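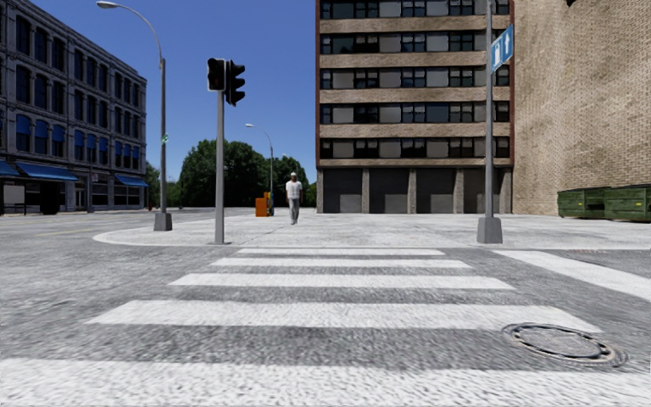
Changes to Residential Permit Parking in the Serrano District

July 2023

The Office of Parking and Curb Management has completed its review of the residential permit program in the Serrano District and will put a revised set of rules into effect in October. Residents, businesses and property managers in the district are asked to read the following notice carefully, as several of the changes require action before existing permits expire.

The Serrano program was set up to give residents a fair chance of parking near their homes on streets that also serve the Gillo Street shops and the Zovstead medical offices. At present 899 annual permits are in force, while the district contains 739 marked permit spaces. Not every permitted vehicle is parked at the same time, and for many years the difference caused few difficulties. Since the opening of the second medical building, however, the office has received regular complaints from households on the eastern blocks, where visitors and staff arrive early in the morning and evening spaces are hard to find.

Annual permits

Annual permits will continue to be issued to any resident who can show proof of address and a current vehicle registration. Each household may hold two permits. Households that now hold three or more may renew all of them one final time, after which the two-permit limit will apply.

Paper stickers will be withdrawn. Permits will be linked to the license plate, and enforcement officers will check plates against the permit list. A resident who changes vehicles must update the plate number through the permit portal, operated for the city by Gredirus, or in person at the permit counter. A temporary plate may be entered and replaced later at no charge. Stickers already on vehicles may be removed once the resident has received written confirmation that the new record is active.

The annual fee is unchanged. Residents who qualify for the reduced fee must submit their documents again this year, because records held under the former system cannot be transferred.

Guest permits

Each household with an annual permit will receive 30 guest days per year. A guest day begins when the plate is entered and ends at midnight. Unused days do not carry over. Households without a vehicle are also entitled to guest days and should apply for a no-vehicle account, which is free of charge.

Residents who receive regular care at home may apply for a caregiver permit. It is not tied to a single plate and may be used by different caregivers on different days. A short form signed by a physician, nurse or social worker is required. Caregiver permits are issued without charge and do not count toward the household limit.

Contractors working at a residence may be covered by guest days or by a weekly work permit, available at the counter. Permits for dumpsters, storage containers and moving trucks are handled separately by the street occupancy desk, and the procedure for those permits has not changed.

Hours and boundaries

Permit hours on the eastern blocks will begin one hour earlier than at present. Hours elsewhere in the district remain as posted. Two blocks of Gillo Street now signed for permit parking will become short-stay parking during business hours and will return to permit parking in the evening. This change was requested by merchants and supported by most of the residents who wrote to the office during the comment period. Posted signs govern in every case, and drivers should follow the existing signs until new ones have been installed.

Some residents asked that the district be extended north to include the blocks beyond the former bakery. The office has decided against an extension at this time. Under the city's rules, a block may be added when a majority of its households sign a petition and a parking survey confirms the need. Petition forms are available on request, and staff will meet with any block that wishes to begin the process.

"We heard from people who have lived here for decades and from people who signed their first lease this spring," said Fermín Painemal, director of the office. "Their views on the details differed a good deal. There was wide agreement that the old guest passes were being sold and copied, and the new guest accounts were designed with that in mind."

Enforcement and appeals

Warnings will be issued in place of citations during the first 14 days after the new rules take effect. The warning period applies only to permit violations. Vehicles blocking driveways, hydrants, crosswalks or accessible spaces will be cited as usual and may be towed.

A person who receives a citation may appeal online, by mail or at the counter. An appeal should include the citation number, the plate number and a short statement of the facts. Where a valid permit was in force but the plate was entered incorrectly, the first citation will be dismissed on request. Decisions are sent by mail, and a person who disagrees with a decision may ask for a hearing.

How to renew

Renewal letters will be mailed to every current permit holder and will contain an account code. Residents who do not receive a letter should contact the office before their permit expires. Those renewing in person should bring proof of address dated within the past two months, the vehicle registration and a photo ID. A lease, utility bill or property tax statement is accepted as proof of address. Cell phone bills are not accepted.

Owners of company vehicles kept at a residence must also provide a letter from the employer stating that the vehicle is assigned to the resident. College students who live in the district during the school year may use a parent's registration if the student is named on the insurance policy.

The permit counter is on the ground floor of the municipal annex and may be reached by the Serrano bus. Help in Spanish and Portuguese is available at the counter and by telephone. Large-print copies of the rules may be requested by mail.

Questions concerning group renewals for apartment buildings should be directed to Brayden Vachon, permit supervisor. Property managers are reminded that permits are issued to individual residents only and may not be transferred to a new tenant when a unit changes hands.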